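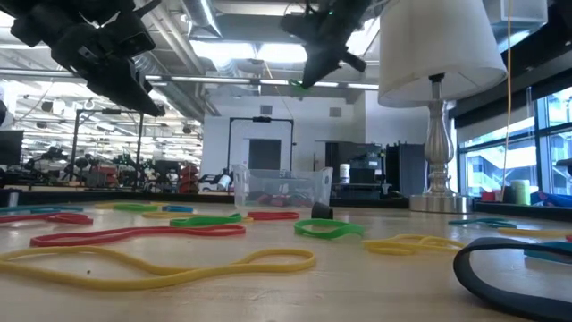 Bench practice meeting, Clarkeddale, June 14, 2026
Notes by Rizwan Uddin (I lost the draw again!)

1. Rubber band sorting
We kept the February rule – bands get scattered by hand before each run, no tidy rows. I wanted all one color, got voted down, fine. The clear container stays at the back, and both arms have to reach it before anyone signs the sheet.

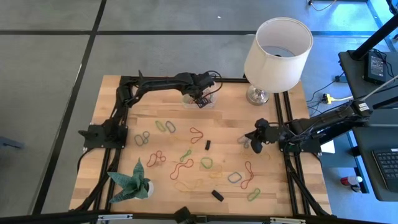 2. Arm clearance
Long chat! Khondokar wants hands off the table whenever either arm is powered, and we all said yes. Two people at the bench for the first 9 runs, then one is OK.

3. Log sheets
Jutetti counted 59 sheets with no initials (three were mine, sorry). Initial every page, please. Brirnton gets copies on Monday.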